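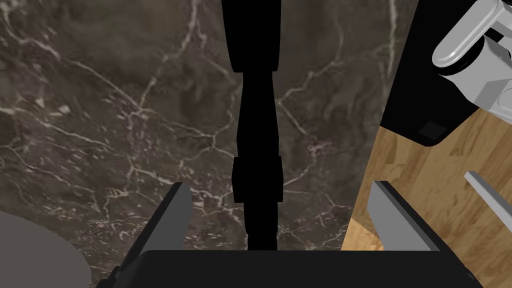 Last edited: 2022-05-11

Tikell Robotics Club > Student projects > Two-arm sim, clinic room

kurup798 wrote:
OK so we have the clinic room loading on the club machine and I'm stupidly happy about it! The task for our class project is picking small stuff off a counter and putting it somewhere else. Kumaresan Thevar (our advisor, for anyone new) wants each team to pick its own objects. My vote is to keep everything in and let the thing struggle a bit. Run 1105 is the one I keep going back to.
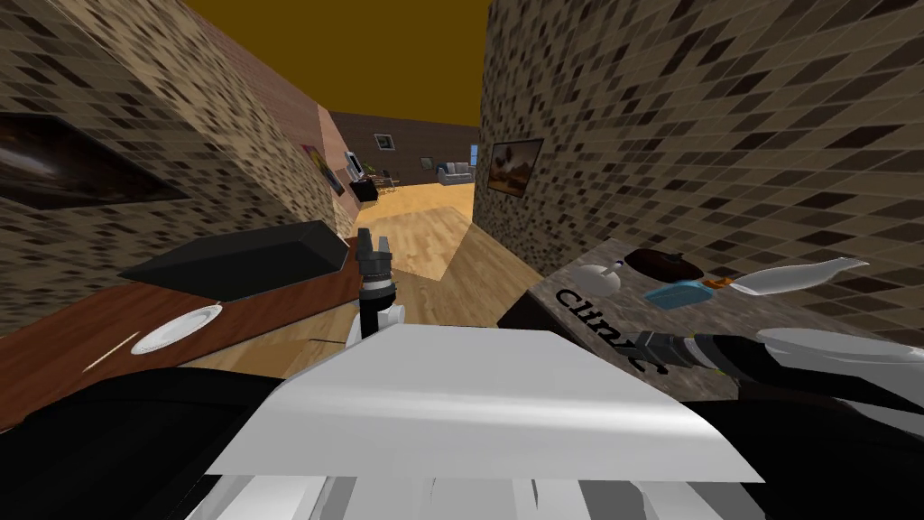

My plan for the first task is small on purpose: one arm, one object, one drop spot. I don't want to touch handovers until that works. I'd start with the blue sponge on the counter, it's a nice boxy shape and I can picture where the fingers should go. The white bottle lying on its side behind it can wait, I have bad memories of bottles from December. Drop spot would be the plate on the table across the way, unless somebody has a better idea?

drilby wrote:
I do, sorry :) That's a terrible drop spot. You're crossing the whole gap between the counter and the table, so now you're doing base motion too and your "small" task isn't small. Keep it on the counter.

kurup798 wrote:
Hmm. The base can drive though! Half the fun is that it drives.

treltel_fan wrote:
With drilby on this one. We lost most of last term to a base that wouldn't park straight. Also can we talk about the wrist views? I went through run 3422 and half of it looks like this

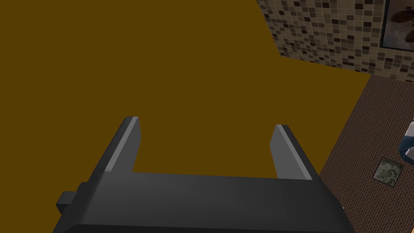
Wrist view, fingers open, a whole lot of mustard brown

I don't see what a policy is supposed to learn from that. I'd throw those parts out before training.

kurup798 wrote:
Strong no from me. If the wrist ends up looking at a blank stretch during a real attempt, I want it to have seen one before. Trim it if you have to, but don't toss it.

drilby wrote:
Train it 2 ways and compare, you're arguing over an afternoon of compute. And if you want a shorter reach, use this spot:
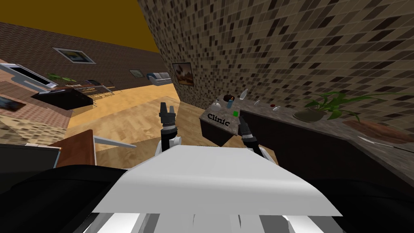

Clinic counter, right gripper just in front

The little green thing is already close to the gripper. I'd go for that and leave the glass bottle at the back alone.

kurup798 wrote:
Fine, fine, counter only. I'm still doing the plate one after that though.

treltel_fan wrote:
I'll set up both training runs tonight. Somebody please send me the login again.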